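How do you get the dull film off a polished marble-look floor?

Posted by Nathalie Landry

We moved into a first-floor apartment in Skarkcombe in February, and the floor in the kitchen and hallway is one of those shiny cream and beige marbled ones. I loved it when we signed the lease. Now I'm mopping it every other day and it still looks cloudy as soon as the sun gets in from the hall window. Bare feet leave prints. Socks leave prints! I think the cat leaves prints.

So far I've tried the lemon floor cleaner from the grocery store (two capfuls to a bucket, like it says), then the same cleaner with double the amount, then a steam mop I borrowed from my sister. The steam mop made it streakier, if anything. I don't know if it's real stone or tile or vinyl, and the landlord doesn't either – he bought the place with the floor already in. My neighbor swears by vinegar but I've read that vinegar is bad for marble, so I haven't dared.

It has yellowish and orangey tan patches in it plus whiter cloudy bits, so part of my trouble is telling the pattern from the dirt.

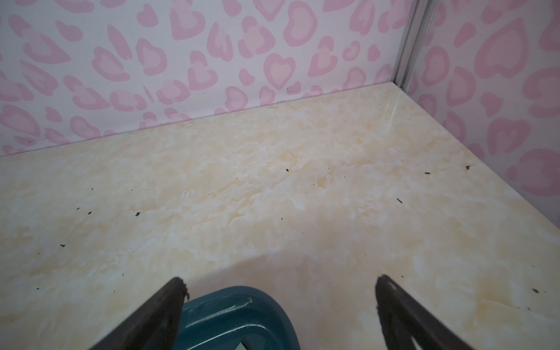
Dwight Thibodeau
Stop doubling the cleaner, that's your film right there. I managed rentals for 21 years and I'd bet most of the "dull" floors I walked into were just soap. You put down more soap to get rid of the soap and it goes on forever.

Get a bucket of plain warm water and a clean microfiber pad and go over a small patch by the fridge. Change the water when it turns gray. Do that patch 2 or 3 times and dry it with an old bath towel. If it comes up brighter than the rest, do the whole floor the same way and go down to a teaspoon of dish soap per bucket after that. I'd also give the steam mop back to your sister until you know what the floor is. Steam can lift vinyl at the seams.

And no vinegar. If it's real marble it'll etch, and then you're paying somebody to polish it. I got a quote of $600 once for one hallway.

Diane Penner
we have the same kind of floor I think and I use Istus spray, smells nice. Mine still gets footprints though so maybe don't listen to me lol

Aiman Majimbun
Dwight's right about the soap. To find out what the floor is, pull up a vent cover or look under the threshold strip at the door and check the edge. Stone has its color all the way through, tile usually shows a plain clay body under the glaze, and vinyl is thin and bends a little. Touch helps too – stone and tile feel cold in the morning, vinyl not so much.

If it's stone, buy a pH-neutral stone cleaner and skip anything with lemon in it, including the one you have now.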